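15 October 2019

**Workivville students out collecting for gripper project**

Robotics club members at Gilbert college in Workivville have passed 2,000 recorded runs for their autumn project, club lead Angeliki Bakalis told us yesterday. The target is 2,762. Odd number - it's what the plan came to once the spoiled runs were taken off, she said, and they stuck with it.

The club has 17 members this year, all doing it outside lessons. They work in pairs with hand-held grippers, one person moving things, one keeping the log. Cups and bottles mostly. The runs then go to train an arm back in the workshop, a secondhand Bedari the college bought in May.

Rule this term is no more working in the lab. Last year's arm did fine on the lab bench and was hopeless anywhere else, so pairs now have to find ordinary tables, with whatever clutter happens to be on them, and leave it be.

"Clear plastic is the worst," said second year Eulalia Bravo. "You think you've got the bottle and then you watch it back and your a finger width out." Her pair has done over 300 runs since term started, most of any in the club.

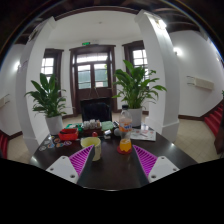

The softer fingers have helped, she added. The old ones were flat and kept sliding off.

Postance, the local parts shop, is paying for spare fingers and screws. Open evening for parents and anyone else intrested once the count is done - date to follow. New members still welcome, no experience needed, see Angeliki.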